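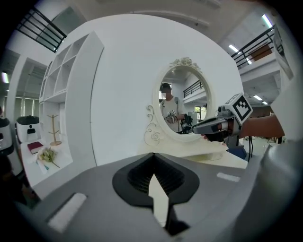
Fig. 1. White vanity table with oval mirror.

Support > Bedroom furniture > Vanity tables > Setting up and care

February 6, 2019
By Hervé Maillard

Section 4. Placing and levelling the Flirnora table

Read this section to the end before you move the table. Two persons are needed for steps 1 and 2.

1. Clear the floor and put down the felt sheet from the Mukwood packet.
2. Lift the table by the lower rail. Do not lift it by the mirror or by the carved parts.
3. Leave a space of 58 mm between the wall and the back of the mirror.
4. Turn each foot by hand until the table does not rock.

CAUTION: The wall strap must be fixed before the table is used. Do not lean on the top during this work.
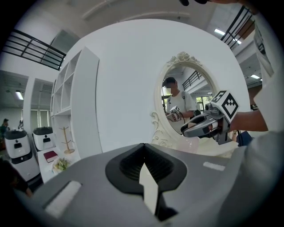
Fig. 2. At the table.

5. Screw the Barbier strap to the wall, then to the rear rail. Pull it gently to check that it holds.
6. Tighten the mirror bolts with the 4 mm key. Stop when you feel resistance.

Note: On a heated floor, wait 14 days and then check the bolts again.

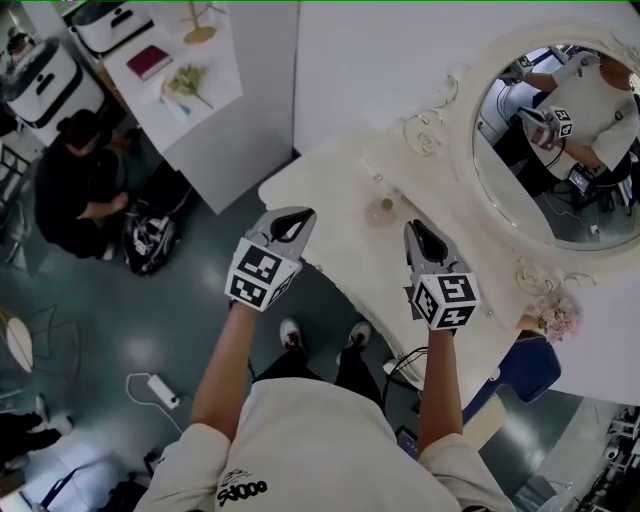
Miven wrote to us that on thick carpet the feet sink during the first weeks, and that it is better to level the table a second time before touching the bolts. We agree with this, and step 4 may be repeated as often as necessary.

4.1 Cleaning

Use a soft cloth, a little damp, and dry the surface after. For the carved roses, a dry paint brush is the best tool. Spray the glass cleaner on the cloth and never on the mirror, as the liquid can run behind the glass.

CAUTION: Nail varnish remover leaves marks which can not be polished out.
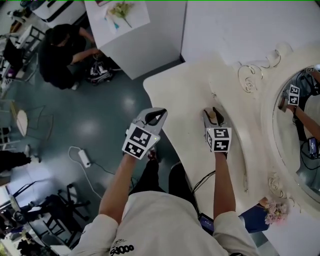 Fig. 3. Table seen from above.

Spare feet and straps can be ordered until September. Please give the number printed under the rail.

Contact Flirnora support | © 2019 Flirnora | Back to top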